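The Stack That Holds: Storing Spare Bedding Without a Linen Closet

How a pile of sheets, covers and pillows behaves when it has to stand on its own
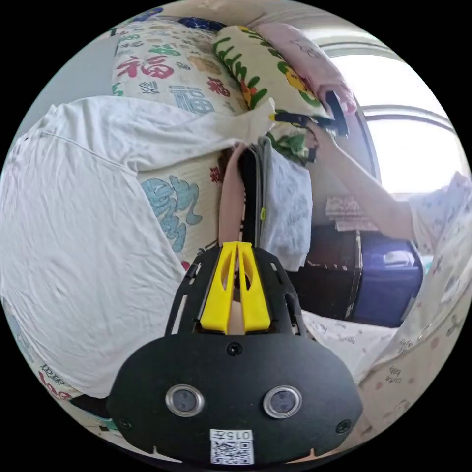
Spare bedding in a pile, with a white cloth over part of it and patterned pillows on top.

Most homes own more bedding than they have shelf space for. The surplus ends up on a chair, a trunk or the foot of the guest bed, and it stays there for months. The usual advice is to buy a cabinet. A well-built pile does the same job, provided it is treated as a structure with a base, a load and a cover.

The base comes first. Quilts and comforters go at the bottom, folded to a common width. The width matters more than the height. If one quilt is folded to the depth of the bench and the next is a hand narrower, the upper one has no support along one side and the pile starts to lean. Fold in thirds lengthwise, then in half, and turn every second piece so that the thick folded edges do not all fall on the same side. This is the most common fault in domestic stacks, and it takes a minute to correct.

Sheets belong in the middle. They are dense, they compress very little and they spread the weight of whatever sits on them. Fitted sheets are the exception. The elastic corners leave lumps no matter how carefully they are tucked, so they are better rolled and kept inside a pillowcase with the rest of the set.

Pillows go on top, and only on top. A fiber-filled pillow kept under a load of quilts loses loft, and part of that loss is permanent. Laid flat they can be stacked two deep – a third will slide. Leaning one pillow against another works for a shorter period and makes the printed covers easy to tell apart, a real advantage in a household where each bed has its own pattern. Characters, leaves and cartoon figures can be picked out from across a room. Five shades of beige cannot.

Small folded items cause the most trouble. Spare covers, bolster cases and thin throws get pushed into whatever gap is open near the top, and they come out again every time something is pulled from the pile. A folded piece that hangs over the edge will creep downward under its own weight. Press it back with the flat of the fingers while the other hand steadies the top of the stack, then tuck the fold inward so that the closed edge faces out.

The cover is the last layer. A plain cotton sheet is adequate for dust and lets air through. Plastic is not recommended for anything put away in a humid season, as trapped moisture has nowhere to go. Let the sheet hang past the lower layers with some slack. A cover drawn tight pulls the corners of the pile out of square, and wrinkles do no harm.

Straps are optional. The Vemeck luggage strap we tried on a bench stack held well at moderate tension and left a visible crease in the top quilt when drawn fully tight. The Geltton storage band is wider and marked the fabric less, but its buckle is bulky and has to be set at the side. Neither is needed for a pile below waist height.

Ventilation is the remaining question. Leave a gap between the stack and the wall, and take the pile down completely at least twice a year. We do ours in May and again when the heating goes on. Unfold each quilt, air it for an afternoon and refold it along different lines. Fill that is creased in the same place year after year thins out at the crease and the quilt develops a cold stripe.

Labels save some of this handling. A strip of cotton tape pinned to the closed edge, marked with the bed size, is enough. Pins should be the closed safety type and should come off before washing.

A bench stack built this way takes up the footprint of one folded quilt. Sets in regular use should still live near the bed they belong to, with the pile reserved for guests and for the change of season.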